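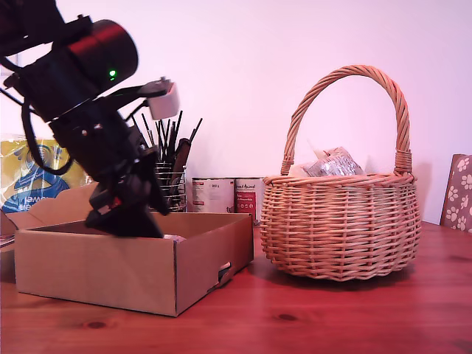 Nursing schools like to talk about service. Students are sent to clinics and health fairs, and the hours go on their records. I taught on one such course for years, and I think we measure the wrong thing.

Our students owed 30 hours of community work before they could qualify. Most did it in one week in August, at the free clinic in Lendidari. They took blood pressures, handed out leaflets and left. Last year they saw 421 people. The report gave that figure on its first page and didn't say how many were seen twice. 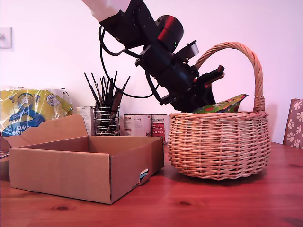 High blood pressure needs a second visit, and a third. Neusa Andrade, who runs the clinic, has been asking for the same few students to come every month. She would take four who stay over 400 who pass through. A welcome gift is a pleasant thing, and a round wicker basket with patterned green paper in it looks cheerful on a table, but patients come back for a face they know. 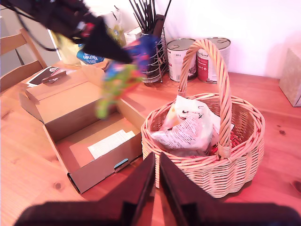 A wicker basket with a tall arched handle.

The usual objection is the timetable. Rosângela Bastos, who plans the placements, told me that monthly visits would mean moving 241 teaching sessions. I believe her. I also think some of those sessions could go – I gave a few of them myself.

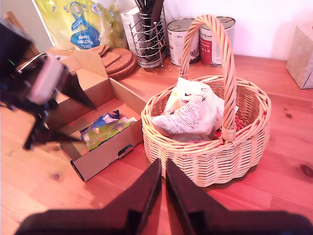
Schools could start small. Let one group from each year keep the same patients until they qualify, and count those visits towards the degree. The clinic at Barbosa has already offered to take the first group.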